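Acceptance

The contract called for two candidates, and by the last day of testing the tester had stopped using their commercial names. On the sheet they were A and B. A was the Lindent, with curved fingers and a pivoted linkage. B was the Maseck, with straight parallel jaws and a motor that could be heard through a closed door.

The customer was a linen service in Priltenberg that wanted to stop folding by hand. It had supplied the test cloth and a page of requirements. The gripper had to take hold of a cloth lying in no particular state, at a point not known in advance, and keep hold of it while the far end resisted. Damage to the cloth was to be recorded. The requirements did not define damage. The tester had written to ask and had received the same page again, with a new revision letter.

Each candidate was to make 640 grasps. The hand-held versions came first, worked by a person, with the camera looking down over the fingers from behind. The arm would come later, in the spring, if there was a spring budget. Yordanov, the firm that would supply the arm, had already sent an invoice for reserving it.

The procedure fitted on one side of paper. Fix one corner. Crumple the rest. Approach from above, close on the highest fold, wait, lift, wait, lower, open. Write down the result. A held grasp was a 1. A slip was a 0. The tester had asked for a third value in October, for grasps that held but should not have, and had been told the software accepted two.

B had finished first. It held 2 grasps in every 3 at the start and got better as the tester learned to come in square to the fold. It closed with the same force on everything, and left a flat crease where the jaws had been. The crease was visible for some time afterward. Under damage, the tester wrote "crease," and in the next column, "see definition."

A was harder to judge.

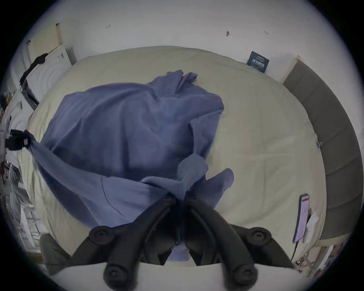 It did not close like a vise. The tips came around the fold from both sides and drew it in, so that the cloth was gathered before it was gripped. When the load came on, the linkage gave a little and then stopped giving. The tester had read about this in the data sheet, where it was called passive compliance and was given a graph. The graph had no units on the vertical axis.

Grasp 411 was the one that went into the notes. The fold was deep and twisted, with more layers than the fingers were rated for. The tester closed on it, waited, and pulled. The cloth went tight as far as the clamped corner. The fingers shifted by the width of a seam and held.

The sheet wanted a 1. The tester entered a 1, then kept pulling.

There was no provision for this. The load was supposed to be applied to the stated level and released. The tester raised it past the stated level, in small steps, reading the force from the display at each one. At 707 grams over, the left finger began to rotate on its lower pivot. At the next step it rotated back. Both tips were still closed.

The tester eased off, opened the fingers, and looked at the cloth. There was no crease. There was no thinning of the weave under the lens. The tester repeated the grasp on the same fold, as nearly as the same fold could be made again, and got the same reading at the same step. Then the tester repeated it with B, which let go early, cleanly, and exactly as specified.

That was the difficulty. B failed where its maker said it would. A did better than its maker claimed, for reasons its maker had not written down, and a gripper with an unexplained margin could not be signed for on the strength of the margin. The form had a box for remarks, limited to 2,000 characters. The tester used most of them, took out the adjectives, and had room left over.

A completed its 640 in the evening. The totals were close. On the customer's page of requirements, both candidates passed. On price, B won, and the tester knew who read the price first.

The final line of the form asked for a recommendation and allowed one letter. The tester typed A – then went back to the remarks and added the readings from grasp 411, step by step, with the note that they had been taken outside the procedure and should be disregarded or repeated.

The form asked for a date. The tester put 2022-12-31 and sent it.

The reply was automatic. The office in Priltenberg was closed, and messages would be read in the order received. The tester loosened the clamp, shook out the cloth, and began to fold it by hand. It took four tries to get the corners to meet.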